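March, twenty to six in the evening

Stayed on to finish the finger comparison. The stepped fingers from Stokon are on both arms now and the flat Wunderlich pair is back in its box. I ran 50 picks with each set this week, toy donuts only, same bowls, same arm speed.

The flat ones lost more. They hold the plain icing well enough but the donuts turn as they come up, and then they go down on their edge and roll. With the stepped ones the donut sits in the notch and mostly stays level. The big pink donut is a nuisance with either set. I have left it out of the score and made a note saying so.

Closing force is still at 200 on the controller. I tried it higher in the morning and the foam bits came out with marks in them, so I put it back. The Garkitz controller wants a restart each time that number is changed, which took up a good part of the day. The old one did not, but it dropped the left arm twice last week and I don't miss it.

Wrist camera: good close in, poor on anything past the table because of the ceiling lights. The fixed camera copes better with the glare but loses the back of the bowls. I would keep both. Moving the fixed one higher might help and I'll ask for a longer bracket.

The log stands at 1,168 picks since we started counting, all fingers together. Soft things next, then the deeper bowl, which I have been putting off. Need to order 2 spare finger screws as well.

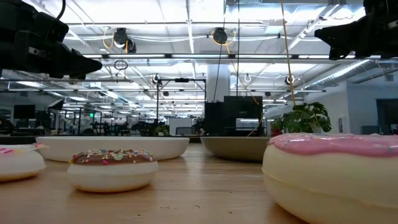
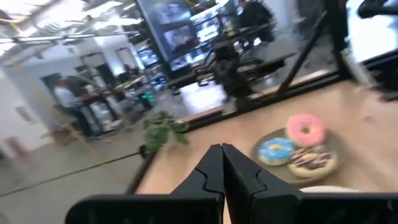

Wrist view, stepped fingers, three donuts on the green plate.

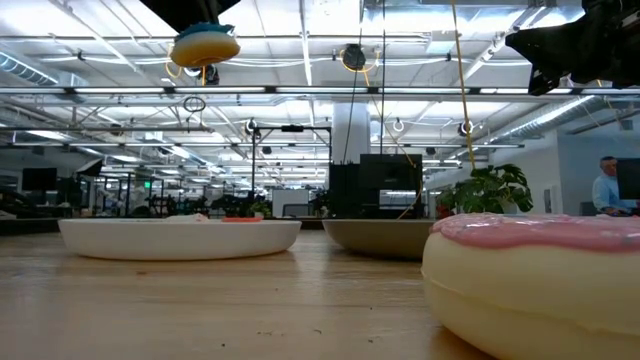

J. Surkov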